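Rultuneck Guest House
Housekeeping Set-Up Guide
Section 4: Tiled Rooms

4.1 Purpose

This section sets out how tiled rooms are to be prepared at the beginning of a shift and returned to order at the end of it. It applies to all housekeeping staff, including those on temporary assignment from the Stetley building. Questions about the procedure should be directed to Nomvula Zulu, Housekeeping Supervisor. Requests for supplies go to Xolani Adams on form 1606.

4.2 Before You Begin

Collect the following from the supply closet:

Two microfiber cloths, one for washing and one for drying
A soft-bristled brush
A bucket marked for wall use
Tila neutral cleaner, stock number 3543
Rubber gloves

Check that the label on the cleaner is readable and that the cap closes fully. Return any damaged container to the closet and record it in the supply log.

CAUTION: Do not use bleach, vinegar or any acid-based product on patterned tile. These products can damage the grout. Never mix two cleaning products in the same bucket.

4.3 Preparing the Cleaning Solution

1. Put on gloves before opening the cleaner.

2. Fill the bucket with 2000 ml of lukewarm water.

3. Add one capful of cleaner and stir gently. Do not add the cleaner first, as it will foam.

4. Open the window or switch on the exhaust fan. Leave the door open where the room is not occupied.

4.4 Cleaning Patterned Walls

The black-and-white herringbone walls show streaks more readily than plain tile, and uneven drying is easiest to see under bright light. Work in small sections and finish each one before moving to the next.

1. Dust the wall from top to bottom with a dry cloth.

2. Dip the washing cloth in the solution and wring it out well. The cloth should be damp and should not drip.

3. Wipe along the direction of the zigzag. Wiping across it tends to leave residue in the joints.

4. Use the brush on the grout only where the cloth has not removed a mark. Light pressure is sufficient.

5. Dry the section with the second cloth before the solution dries by itself.

6. Stand back and check the wall from two angles. White blocks will show gray smears; black blocks will show a pale film. Repeat steps 2 to 5 where either is present. 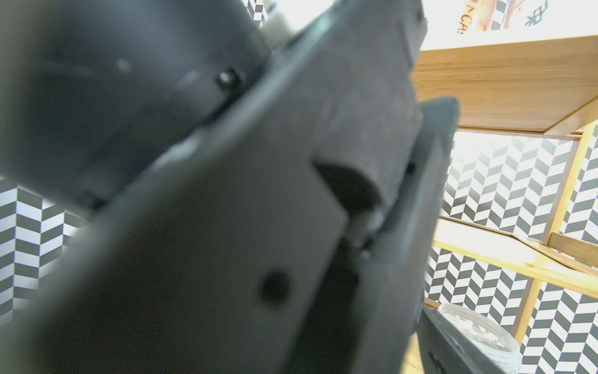 4.5 Corners and Edges

1. Fold the damp cloth into a narrow pad and run it down the full height of the corner.

2. Wipe along the top row of tile, where dust collects – this is the area most often missed at inspection.

3. Inspect the sealant for gaps or dark spots. Do not attempt a repair. Report the location to Shih-chieh Leung in Maintenance.

NOTE: Loose or cracked tile must be reported the same day. Mark the place with removable tape and do not press on it.

4.6 Closing the Room

1. Empty the bucket into the utility sink and rinse it.

2. Place used cloths in the laundry bag.

3. Sign the room sheet and enter the time of completion.

Room sheets are collected every Monday.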